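Lundi 08/12/2025, journal du projet (oui, je m'y remets, pardon pour le trou de deux semaines)

Grosse journée au club, je note tout avant d'oublier, et tant pis pour le rapport de physique.

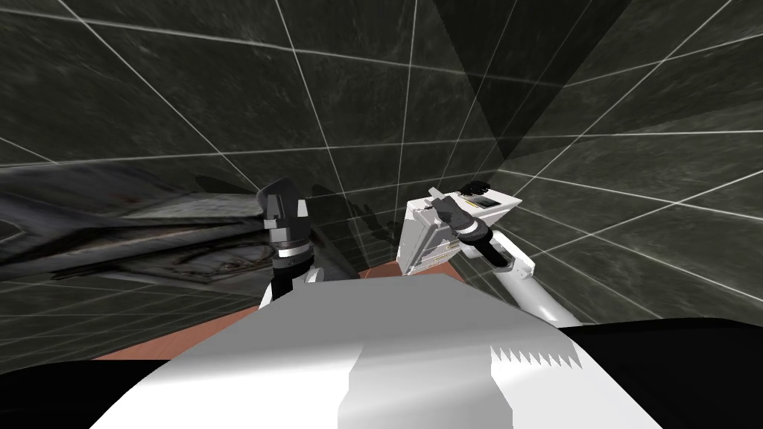
Donc on a enfin deux bras qui tournent en même temps dans Wasska sans que la simulation rame comme un vieux tracteur. J'avais passé mon dimanche à nettoyer la config (les collisions étaient calculées en double, quelle andouille !) et ce midi j'ai lancé la scène devant tout le monde, un peu crispée quand même. Le bras droit est allé chercher la boîte blanche et il l'a gardée dans la pince. Le gauche ne tenait rien, mais c'est normal, on n'a pas encore écrit sa moitié de la tâche. J'étais tellement contente que j'ai renversé mon thé sur le clavier de la salle. Il marche encore, sauf la touche Fin, dont tout le monde se passe très bien.

Shirley Lapointe est passée voir vers la fin. Elle trouve que nos murs façon grotte avec le quadrillage blanc par-dessus, ça fait donjon de jeu vidéo, et elle n'a pas tort ! Mais moi je les aime bien, ces murs. Elle voudrait qu'on change les textures régulièrement pour que le modèle n'apprenne pas le décor par cœur, et là je suis d'accord, même si ça veut dire que je vais devoir rouvrir le script de Cifuentes, que j'ai juré de ne plus toucher. Elle m'a aussi demandé pourquoi la table était de ce brun rougeâtre. Aucune idée, c'était la couleur par défaut, je crois, et je n'y avais jamais réfléchi.

Côté chiffres : l'objectif pour l'inscription à la coupe Caltilura, c'est 1 000 essais enregistrés, et ce soir le compteur affiche 1 055. On a passé la barre !!! Bon, il faudra en jeter 2 où la simulation a planté au démarrage, mais ça laisse de la marge. La coupe est en mai, ça paraît loin, sauf que je me connais, je dirai la même chose en avril.

Ce qui m'embête encore, c'est l'ouverture de la pince droite. Dans ma tête le relâchement devait être tout doux, et sur la plupart des essais la boîte part de travers au moment où les doigts s'écartent. J'ai essayé de baisser la vitesse, puis de remonter le frottement, puis les deux ensemble, et je ne sais plus du tout lequel des réglages a fait quoi (je n'avais rien noté, évidemment). Demain je repars des valeurs d'origine et je change une seule chose à la fois, promis.

Ah, et le groupe Sasero nous prête sa machine de calcul pendant 6 jours ! Il faut que je leur envoie nos fichiers avant jeudi midi, avec un nom de dossier correct cette fois, pas « test_final_vrai_bis ».

Il est minuit passé, le rapport de physique attend toujours. Je mets le réveil plus tôt et je le ferai dans le bus.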